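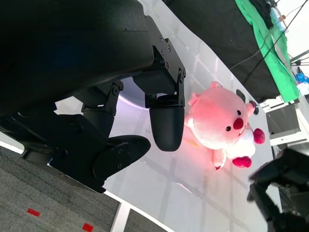 Como preparar um posto de recolha com robô sem enganar a equipa

A Statov vendeu-nos a célula de arrumação de peluches com a promessa de "libertar as pessoas". Convém desconfiar. No armazém de Flundale, ninguém ficou liberto; mudou o que se faz de pé ao lado da mesa.

1. Antes de ligar, meça o trabalho manual durante 14 turnos. Sem isso, o fornecedor escolhe a comparação por si.

2. Comece por um só artigo. Os peluches parecem fáceis, mas são moles e cada um cai na mesa à sua maneira.

3. Escreva quem intervém quando a garra falha. A Seija Laaksonen chegou a ser chamada até 25 vezes por turno – e esse tempo não aparecia em relatório nenhum.

4. Registe as paragens em papel, à parte do painel da Jondix. O painel só conta as que passam de dois minutos.

5. Reveja as funções ao fim de cinco semanas, com quem lá trabalha na sala. O Ľubomír Holub passou de embalador a "supervisor de célula" com o mesmo salário e mais responsabilidade. Se o cargo muda, o contrato também deve mudar.

6. Guarde a bancada manual montada. Nós desmontámos a nossa em março e tivemos de a ir buscar ao depósito.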